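Scanlon Opens Its Doors to Home Office Beginners This May

Scanlon, the neighborhood workshop space on Carnero Street, is starting a free evening series for people who work from home and can't find anything on their desks. It's called Dirkent — the name comes from an old family word for a drawer full of odds and ends — and we couldn't be happier to get it going!

Each session runs 2 hours and covers one small job, start to finish. You'll sort a week's worth of mail, set up a simple filing system, or finally decide what to do with all those cables and chargers (bring them along, we mean it).

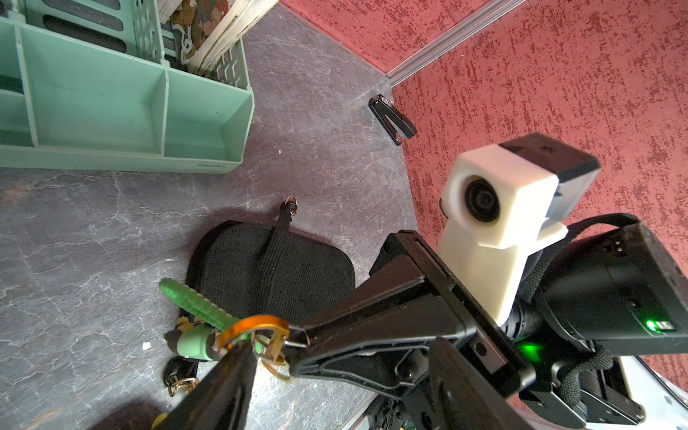 Bhavana Reddy will lead the first five evenings. She spent years setting up front offices for dental clinics and has a real gift for getting people to let go of dried-up pens. Hạnh Lò takes over after that with a set of classes on paper records, including taxes, warranties and school forms.

Last spring's trial run filled up fast, with nearly 62 people signing up, so we've added a second group. Doors open at 6:30 p.m. and class starts at 7. Tea and cookies are on us.

Sign up at the Scanlon front desk or by phone. Kids over 10 are welcome with a parent, and there's free parking behind the building.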